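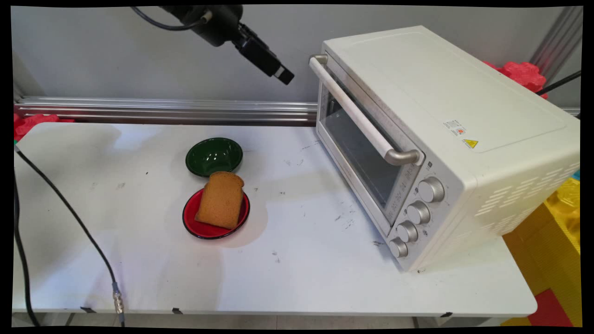

Station 2, toaster oven task. Arm over the table, bread on the red plate.

Pre-collection inspection, Boletetti bench
Date: 4 July 2020
Inspected by: Setareh Karimi
Countersigned: Afshin Hassanpour

1. Arm clear of oven and dishes at start position
Pass. Nothing in the gripper.

2. Emergency stop reachable from operator's chair
Pass, with the chair where it is now. It was not there last time.

3. Cables secured
Fail. One runs across the tabletop and its metal connector hangs over the front edge. Another drapes down the left side. The clips on the table lip are there to be used. I have written this on 3 sheets now.

4. Oven unplugged for door and knob episodes
Pass. Plug tagged. The operator guide from Privinton still says "heating optional". Please strike that line.

5. Warning labels on oven in place
Pass. Yellow triangle still on the top panel.

6. Work surface
Pass, grudgingly. Scuffs and specks between the dishes and the oven. Afshin says the marks help the model cope with mess. Perhaps - but I have not seen a test that shows it.

7. Dishes and props
Pass. Green bowl, red plate, single slice. Check for chips before each session.

8. Episode log matches stored recordings
Fail. Log claims more than 2,000 episodes. 112 of the ones I opened have no outcome marked, so a dropped slice and a good placement go into training looking the same. I would not call those examples of anything.

9. Variety of start positions
Not assessed. The sheet asks whether variety is "adequate". Adequate for what? Dehghan to supply a number or remove the question.

Result: no collection until item 3 is fixed. Item 8 before anything is sent to Arkgate.

Comment (A. Hassanpour): Agree on 3. On 8, outcomes can be filled in from video.
Reply (S. Karimi): By whom, and when?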